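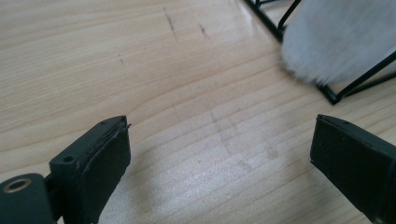
Last changed: May

Care and refinishing of a light lacquered wood tabletop

Applies to tabletops in pale wood with a clear, smooth lacquer. It does not apply to oiled, waxed or painted tops, or to unfinished boards. The procedures were written for the Melano table from Wustis and work the same way on any top with a comparable finish.

1. Identify the finish

A lacquered top has a low, even sheen and the grain can be seen clearly through it. The light and dark bands of the grain should look sealed under one continuous film. Put a drop of water on the underside of an overhang, if there is bare wood there, and another on the top. On bare wood the drop darkens the surface and spreads. On sound lacquer it stays raised and wipes off without a mark.

If the drop on the top leaves a dark spot, the film is worn through at that point. Go to section 5.

Darker streaks that follow the growth rings are part of the wood. They do not respond to cleaning and should not be sanded.

2. Routine cleaning

Clear the table. Remove crumbs and grit with a dry soft brush before any cloth touches the surface. Grit under a damp cloth causes most of the fine scratches found on lacquer.

Wring out a cotton cloth in lukewarm water until it no longer drips. Wipe along the grain in overlapping passes, end to end. On a board where the grain runs at an angle to where you are standing, move to the end of the table and work from there. Dry at once with a second cloth, same direction.

For grease, add a few drops of dish soap to the water, wipe, then wipe again with plain water before drying. Soap left on the surface dries to a gray haze that shows up under an overhead light.

Do not use:
Scouring powder or melamine sponges
Ammonia glass cleaner
Alcohol wipes
Silicone furniture spray, which interferes with any later coat of lacquer

3. Inspecting the surface

Overhead light hides shallow damage. Turn it off and hold a flashlight close to the tabletop at one end, with the beam nearly parallel to the wood. Scratches cast a thin shadow. Dull areas lose the reflection entirely. Mark each one with a small piece of low-tack tape beside the fault, never on top of it.

Check again from the opposite end. A scratch that runs in line with the beam is easy to miss the first time.

4. White rings and haze

A white mark is moisture held in the lacquer. Leave it overnight first; many fade without treatment.

If it remains, lay a dry, folded cotton dish towel over it and press with a clothes iron on the lowest setting, steam off and tank empty, for 20 seconds. Lift and look. Let the surface cool to the touch between passes. Stop after 2 passes if there is no change. More heat softens the film and prints the weave of the towel into it.

A black mark has reached the wood and cannot be removed this way.

5. Dull or worn areas

Materials:
Flulen clear satin lacquer, water-based
Vlad abrasive pads, fine
Synthetic brush or foam roller
Tack cloth
Low-tack tape

Spot repairs on a pale top usually leave a visible edge, so coat the full surface.

Clean as in section 2 and leave to dry for 12 hours. Tape the edges. Rub the whole top lightly with the abrasive pad, along the grain, until the sheen is uniformly flat. Keep the pressure low near corners, where the film is thinnest. Stop if the dust changes from white to the color of the wood.

Remove all dust with a vacuum and soft brush, then the tack cloth.

Stir the lacquer without shaking the can. Apply a thin coat along the grain, keeping a wet edge and finishing each strip in a single stroke. Do not go back over a strip that has begun to set. Runs at the edge should be picked up with the tip of the brush straight away. Pull the tape while the coat is still soft.

Let the first coat dry, repeat the light rub and dust removal, and apply the second. Room temperature should stay above 19 °C throughout, with windows closed until the surface is dust-dry.

6. Return to use

Light objects can go back on the table the next day. Keep hot dishes, damp cloths and rubber-footed appliances off it until the lacquer has reached the full cure time printed on the can. Some rubber compounds stain fresh lacquer permanently, so put felt or cork under anything that will stand in one place.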